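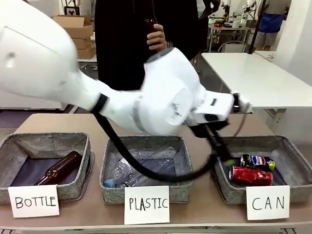 Recycling station, robotic arm, sorting into BOTTLE, PLASTIC and CAN.

About Fenuvau

Fenuvau is an independent test shop for chore automation. We take arms, grippers and the software that drives them, give them ordinary household and shop-floor work, and report how far they get. Manufacturers, building operators and a few insurers pay for the reports. We do not sell robots and we do not take commission on them.

Can machines do chores yet?

Some of them, under conditions we can state. An arm bolted to a bench, with known containers in known places, will sort drink packaging at a useful rate of success and a poor rate of speed. The same arm asked to clear a kitchen counter it has not met before usually needs a person within a few minutes. Most of our work concerns the distance between those two results.

Sorting is our reference chore. It is cheap to set up and easy to score, and it contains several separate problems. Glass is rigid and heavy for its size. A crumpled plastic bottle has no reliable shape, and clear plastic reads badly on most depth sensors. Cans are simple until they are partly crushed. Containers are labeled by hand, in marker, and we change the handwriting between test series.

How we test

Each system runs the same task at least 400 times before we publish a figure. An attempt counts as complete only if the item ends up in the correct container with no human contact. Drops, double picks and stalls are logged separately. Resets are done by staff, by hand, and reset time is reported along with cycle time. Vendors often leave it out.

We score three things:
Completion - the item is where it should be.
Intervention - how often a person had to step in, and for how long.
Recovery - what the system does after its own mistake, with no prompt.

Recovery is the weakest score across every system we have tested. A gripper that misses a can will commonly close on air, travel to the basket, open, and record a success.

Our current log holds 3249 scored attempts across 7 chores: sorting recycling, folding towels, loading a dish rack, wiping a table, restocking a shelf, bagging small parts and coiling cable. Towels have improved the most since February. Cable has not improved.

Who we are

Wondimu Teshome founded the shop and runs the test floor. He spent over 7 years in packaging line maintenance and writes most of the failure notes.
Asuka Kikuchi handles grippers and fixtures.
Renji Tsuji maintains the scoring software and the raw logs.
Sachiko Katayama edits the reports and deals with vendor objections, which are filed with the report in full.

Where we are

The main floor is in Skerkthorpe. Longer shop-floor trials run at Mistton, in a working parts store, under Leonidas Vlachopoulos. Visits are by appointment. Closed shoes are required on both floors, and long hair must be tied back.

To submit a system, send the payload rating, reach, control interface and power requirements. We supply the objects. Please do not send your own.

Page last revised 8/12/26.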